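Lại Plays the Biltano

The bass player quit at four in the afternoon, by text, with a thumbs-up at the end of it.

Graciela Paredes read the message out loud in the back of the van, and then she read it again in a deeper voice, and Châu Đàm laughed so hard he had to put his noodles down on the amp. They were on in five hours. It was the first show Lại had ever been paid for in advance, 300 dollars in an envelope that Graciela kept touching through her jacket, and now there were two of them.

"We could do it as a duo," Châu said.

"We've never done it as a duo."

"We've never done it as anything, Graci. We've played six shows and one of them was your cousin's laundromat."

Which was true, and the laundromat had been wonderful! The dryers were all going, and Châu had rapped the whole second verse of "August Teeth" sitting on a folding table while a man matched socks next to him, nodding, perfectly on the beat. Graciela had sampled that dryer afterward. It was the low end on three of their songs now, a big warm tumbling thump with a zipper clicking somewhere in it, and she would have put it up against any kick drum in the world.

She was thinking about that dryer when she sat up.

"Give me the laptop," she said.

"There's sauce on it."

"Give me the laptop!"

The Biltano had been a shoe store, then a church, then nothing, then a music room with a stage the height of a curb. The capacity sign by the door said 217, and under it somebody had written "and Greg." The sound man was wearing two pairs of glasses, one on his face and one on his head, and he took the news of the missing bass player very well.

"Less to plug in," he said.

They got a storage room with a sink in it for a dressing room. Graciela set up on the drainboard and started cutting. She had all of it in there, every rehearsal since the beginning, because she recorded everything and never threw any of it out: Châu coughing, the neighbor's dog, forty minutes of the two of them arguing over whether a hook could be one word. She pulled the dryer down until it was barely a note and started playing it on the keys like a bass. It growled. It was a little sharp and it wobbled at the ends, and she loved it so much she yelled.

Châu came in from the alley with his notebook. "What is that?"

"That's the bass player."

He stood there with his head going. Then he shut the door with his heel, opened the notebook, and started in on the verse from the top, quietly, fitting the words down into the new spaces, and where the old line didn't fit he just left it out and grinned at her.

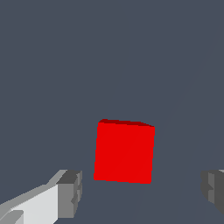
They ran "August Teeth" four times. They ran "Civis," which was the fast one, and then the one Châu had written for his grandmother, half in Vietnamese and half in English, with a chorus that was only her phone number from the old apartment. Graciela had grown up hearing her own aunts sing in a kitchen in Spanish and she didn't understand a word of the Vietnamese half, and it got her in the throat every single time anyway. She'd asked him once what the second line meant. "It means close the refrigerator," he said.

At eight-thirty the headliner's manager put her head in. The headliner was a quartet called Fluvis who had a tour bus and matching coats.

"You're Lie?" she said.

"Lại," said Châu. "It goes down and stops, like you dropped it."

She tried it. She tried it again, frowning, and the third time she got it nearly right, and both of them cheered, and she went off down the hall still saying it.

There were 98 people in the room when they walked out. Graciela knew because the door guy had a clicker and she had asked him, and then wished she hadn't, and then, plugging in, found she was happy about it. Ninety-eight! At the laundromat it had been eleven and a toddler.

The first song went past in a blur. Châu came in early, heard it, and turned the mistake into a stutter so good that she knew they'd be keeping it. A woman by the speaker took her coat off and tied it around her waist. The sound man slid his second pair of glasses down over the first.

Then Graciela brought up the dryer.

It was enormous. In the storage room it had growled, but on the Biltano's system it came up through the floor and into the backs of her knees, and there was the zipper, ticking away on top of everything like a tiny cymbal. She saw people look down at their feet. She saw the door guy lean in from the street with the clicker still in his hand. Châu turned around with his back to the whole crowd, mouth wide open, and pointed at her, and she pointed at the laptop, and he missed his entrance completely.

"Again!" somebody shouted.

So she looped it. Eight more bars, then eight more because it felt so good, the heads starting to go in the front and then farther back, and Châu bouncing on his toes at the lip of that ridiculous little stage, waiting for it to come around.

Her phone lit up on the keyboard stand. It was the bass player.

hey how's it going without me, it said.

She turned the phone over and gave Châu the nod.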